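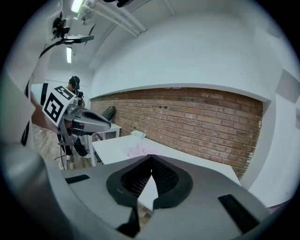
White table against the red brick wall

Reltau Coast Walking Map and Guide
Second edition, published by Szilágyi Maps, July 2022
Price: £6
Stock code: 1501

If you have ever stood at the harbour in Reltau with the wind getting up and a free leaflet flapping itself to pieces in your hands, you will understand why we are so fond of this map. It covers the whole of the coast from the harbour round to Orkow, with the headland at Prurnumik given a larger panel of its own on the back, and it folds down small enough to go in a coat pocket (a proper coat pocket, that is, we make no promises about jeans).

The walks were all written by Perrine Chauvin, who came to Reltau for a fortnight's holiday many years ago and has been walking the paths ever since. Her directions are the sort you would get from a friendly neighbour. She tells you which stile wobbles, where the path goes boggy after rain, and which bench is worth holding on for if you have sandwiches to eat. She is also very good on the birds, and there is a nice long piece about the terns which nest on the shingle below Orkow and ought to be given plenty of room in early summer.

For this edition the path over Prurnumik has been completely redrawn. The old route along the cliff edge has been moved inland behind the sheep pens, and the climb up to the cairn, at 243 metres, now comes at it from the gentler western side. It is still a good puff, but the view back over the bay is lovely and you can see right down to the lighthouse on a clear day. We have also added the new car park at Orkow, the bus stops, and the public toilets, which I'm afraid we left off last time and heard a great deal about!

Anyone who has the first edition will find that most of the shorter walks haven't changed, so do keep using it for those, but please don't follow it over the headland.

What the guide covers
The harbour circuit, suitable for pushchairs as far as the slipway
Reltau to Orkow by the shore path, returning by bus
The Prurnumik headland and cairn
The mill stream and the old orchards
Notes on tides, parking, dogs and places to have tea

Details
Printed on both sides, with the place names in large, clear type
Showerproof paper, which will put up with drizzle and a splash of tea but shouldn't be left in a puddle
Card cover with a tide-times web address on the inside flap

A word about the seasons. The bus between Reltau and Orkow runs every day in the summer but drops to weekends only from October, and the tea room at the mill closes then as well, so if you are planning an autumn visit it is worth having a look at the timetable before you set off on the long walk.

Ordering
Maps are sent by ordinary post in a stiff envelope. If you are already on holiday with us, the harbour shop and the campsite office at Orkow both keep them behind the counter, so just ask. Shops and guest houses wanting a bundle to sell on should write to Szilágyi Maps for trade terms.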